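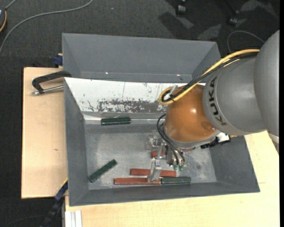 Tetteh Ackah
Coordinador de formación, Taller Gullitz

El jueves 13 de noviembre abrimos el taller a las empresas de la zona para enseñar en qué andamos con la célula de recogida de piezas. Vinieron sobre todo responsables de producción y de almacén, además de un grupo de segundo curso del centro Adeo con dos profesores. La jornada empezó con café en la entrada y media hora de presentación, que se alargó un poco por las preguntas.

La demostración principal corrió a cargo de Sizwe Mkhize. Su equipo trabaja con un brazo KUKA y un cajón gris sujeto a un tablero con sargentos, y en el cajón se echan bloques verdes y de color rojizo, sin orden. El robot tiene que decidir cuál coge primero, bajar la pinza sin empujar a los demás y sacarlo. Sizwe explicó que los bloques fáciles son los que quedan sueltos en medio del fondo. Los que dan trabajo son los pegados a la pared del cajón y los que se tocan entre sí, porque los dedos de la pinza necesitan sitio a ambos lados.

Varios visitantes preguntaron por qué no se usan piezas reales. La respuesta fue que sí se usan, pero más adelante: los bloques son baratos, aguantan golpes y permiten repetir la misma prueba muchas veces. Cada serie consta de 100 intentos y se anota en una hoja el resultado de cada uno. En lo que va de otoño el equipo ha completado unas 1000 recogidas, y los fallos se repasan los lunes por la mañana. Quien quiera ver las hojas puede pedirlas en recepción.

La segunda parte fue más práctica. Los asistentes pasaron en grupos pequeños y cada grupo pudo colocar los bloques a su gusto antes de que arrancara el ciclo. Como era de esperar, casi todos intentaron ponérselo difícil al robot — bloques en las esquinas, bloques apoyados uno contra otro, uno montado encima de dos. Hubo recogidas limpias y hubo paradas. En una de ellas Sizwe aprovechó para mostrar cómo se rearma la célula desde la consola y qué comprueba el operario antes de volver a dar marcha.

De la empresa Mokoena nos preguntaron por el cambio de pinza y por el desgaste de los dedos. Los dedos se revisan al final de cada serie y el juego completo se cambia a mano, con dos tornillos por lado. También se habló de ruido, de cerramientos y de cuánta formación necesita una persona que no ha programado nunca. Nuestro curso básico dura 13 horas repartidas en dos semanas y cuesta 400 euros por alumno, material incluido.

Quedó pendiente la visita a la zona de paletizado, que ese día estaba en mantenimiento. La haremos en diciembre, junto con la gente de Hostum, que ya ha confirmado que vendrá con sus propias cajas para probarlas. La fecha se enviará por correo a los inscritos. Las plazas son limitadas y tienen preferencia quienes se quedaron sin verla esta vez.

Se recuerda a quienes vengan que para entrar en la nave hace falta calzado cerrado. Las chaquetas y mochilas se dejan en la sala de la entrada — hay taquillas con llave. Para apuntarse basta con escribir a la secretaría del taller e indicar nombre, empresa y número de asistentes.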